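Restaurant Flirnari: Häufige Fragen

Kann ich online reservieren?
Ja, bis 2 Stunden vor dem gewünschten Termin. Danach bitte anrufen. Eine Reservierung gilt erst, wenn die Bestätigung per E-Mail gekommen ist. Bitte auch im Spamordner nachsehen.

Wie lange wird der Tisch freigehalten?
Fünfzehn Minuten. Wer sich verspätet und kurz Bescheid gibt, bekommt seinen Tisch auch später noch, sofern danach keine andere Gruppe gebucht hat.

Gibt es mittags eine eigene Karte?
Mittags gibt es zwei Suppen, drei Hauptgerichte und ein Dessert. Die Gerichte wechseln wöchentlich. Die Abendkarte gilt ab 18 Uhr, die Fischplatte nur auf Vorbestellung.

Was ist mit Allergien und Unverträglichkeiten?
Eine Allergenliste liegt am Tresen und wird auf Wunsch an den Tisch gebracht. Glutenfreie Nudeln haben wir immer da. Spuren von Nüssen können wir bei keinem Gericht ausschließen — in der Küche wird täglich mit Haselnüssen gearbeitet.

Sind Kinder willkommen?
Ja. Es gibt Hochstühle und eine halbe Portion von fast allen Nudelgerichten. Einen Spielbereich haben wir nicht.
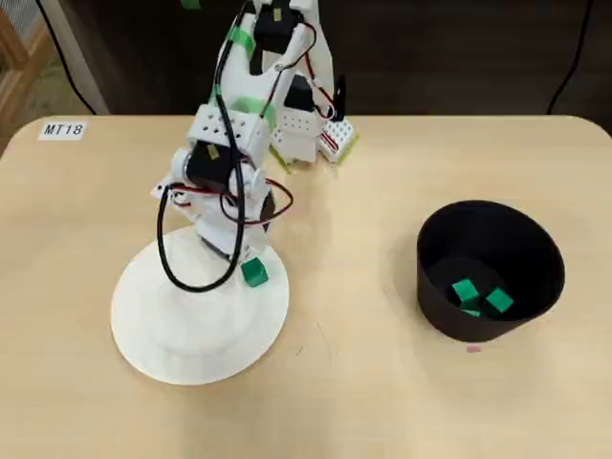
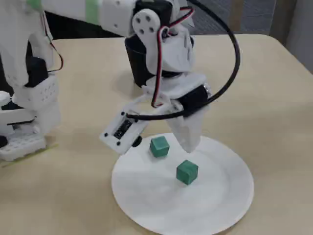
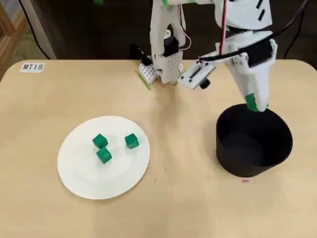
Im Gästebuch fragt Rendell dazu: Gilt die halbe Portion auch für Erwachsene? Meine Mutter schafft abends keinen ganzen Teller, und beim letzten Mal war sich die Bedienung nicht sicher.

Ja, sie gilt für alle Gäste. Seit Juni steht der Preis auch in der Karte, bei den Nudelgerichten jeweils in der zweiten Spalte.

Darf ich meinen Hund mitbringen?
Auf der Terrasse immer, drinnen nur im vorderen Raum. Bitte bei der Reservierung angeben. Wassernäpfe stehen neben der Tür.

Wie kann ich bezahlen?
Bar, mit Girocard und mit den üblichen Kreditkarten. Getrennte Rechnungen sind möglich, bei Gruppen ab acht Personen bitte vorher absprechen. Trinkgeld kann auch mit Karte gegeben werden.

Kann ich den hinteren Raum für eine Feier mieten?
Der Raum kostet keine Miete, wir vereinbaren aber einen Mindestumsatz von 500 Euro. Das Menü legen wir spätestens zehn Tage vorher fest. Eigener Kuchen ist erlaubt, eigene Getränke nicht.

Wo bekomme ich Gutscheine?
Am Tresen oder per E-Mail. Gutscheine sind drei Jahre gültig, auch für den Mittagstisch. Eine Barauszahlung ist nicht möglich, ein Restbetrag bleibt erhalten.

Ich habe etwas liegen lassen. Was nun?
Fundsachen bewahren wir vier Wochen auf. Bitte anrufen und den Gegenstand kurz beschreiben.

Stand: 23. Juli 2023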